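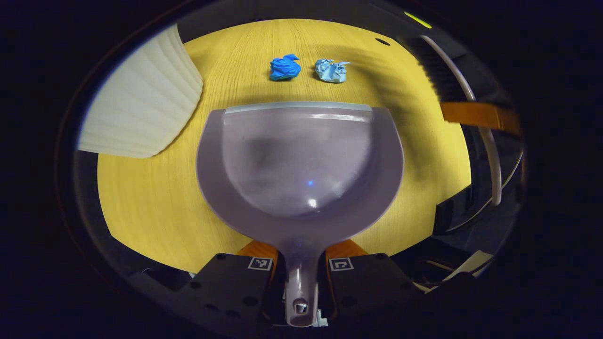

What's the easiest way to clear paper scraps off a craft table?
Scrunch the big bits into balls first, then sweep whatever is left into a dustpan held level with the tabletop. Keep one brush and pan just for the table and use another set for the floor.

Pack-up time at the paper club
Posted 16/06/2022 by Glykeria

Hello again! A few of you asked for photos of the clean-up end of things after I put up all those lanterns and paper birds last term, so I've gone through my folder and pulled out the tidying ones. I do love a tidying photo. There's a fair bit of colour in these, considering it's mostly rubbish. For anyone new, we're a small paper craft club, we meet in the long room at Homitz (the old wool store, up the ramp, push the door hard) and we go through a lot of paper. Leonidas Gkikas keeps our supply cupboard and he tells me we started the year with 2200 sheets of the thin coloured stuff. I don't think I'll be asking him what's left.

Captions are mine, and so are any spelling mistakes.

1. Two blues and a dustpan
The lavender dustpan, with a royal blue ball of paper and a paler sky blue one on the yellow tabletop. I'm very fond of that royal blue, it holds a crease beautifully even when it's been scrunched to bits.

2. The offcuts tub
Long strips only, please! They go to the weaving table. If it's shorter than your finger it can go in the recycling, and if you're not sure, well, I'm soft, I keep everything.

3. Scissors, home again
My grandmother's biscuit tin, doing its second career. Blades down. The pinking shears won't fit and live on the hook with the hole punch.

4. Under the big table
Always the worst spot. I took this one lying on my side on the lino and got a round of applause for standing up again. That green curl near the leg had been there since the November fair, I'm fairly sure of it.

5. Glue corner
We changed over to the little Skirnis pots this year and they're much easier to wipe down than the squeezy bottles. Warm water and an old face washer while it's still tacky. If it's dried on, leave it alone until next week and pick it off with a fingernail, which is the most satisfying job in the building and there's usually a queue for it.

6. Sorted by colour
Leonidas did these piles and I was told not to breathe on them. He puts turquoise with the greens. I put turquoise with the blues. We've agreed to have a turquoise pile.

7. The tissue bag
Tissue paper gets its own bag because it weighs nothing and flies about the moment somebody opens the door. This bag is stuffed full and you could still lift it with one finger. Lovely for packing Christmas ornaments, so take some home if you want it, I mean it, please take some home.

8. Cutting mats drying
Propped along the windowsill after a rinse. Flat, out of the sun, or they curl up like old toast and you'll never get a straight line off them again. We learnt that with the pink one (still in use, still wobbly).

9. Pencil shavings
These came out of the sharpener in one go, a whole frill with a red edge. Not strictly tidying but I couldn't sweep it up without a photo first.

10. Glitter
I said one session. One! We did the snow scenes in it and they were gorgeous and I found some in my porridge the next morning. Sticky tape wrapped around your hand the wrong way out gets most of it, and a damp cloth after that. Don't sweep glitter, you just move it to a new suburb.

11. Labels on the drawers
New ones, written with the fat Vuorinen marker. Top drawer is card, second is crepe, third is "patterned and special", and the bottom one just says "Bulla", which is the brand name on the box of string that used to be in it. It now holds doilies. I'm not changing the label, everyone knows where the doilies are.

12. Brushes on the rack
The soft ones for tabletops hang on the left, the stiff ones for the floor on the right. Tap them out over the bin before you hang them up, and give them a comb through with your fingers every so often to get the threads out.

13. Last one out
Chairs up, blinds half down, and the good lamp off at the wall. I always think the room looks a bit bigger at this point. Then I find a bit of origami in my pocket on the way to the car.

I've got more from the marbling day but those need sorting, and half of them are of my own thumb. If you took any yourself, bring them along on your phone and I'll add them to the page. And could whoever borrowed the long ruler pop it back on its nail? It's the metal one with the bend near the end.

Glykeria Karamanlidis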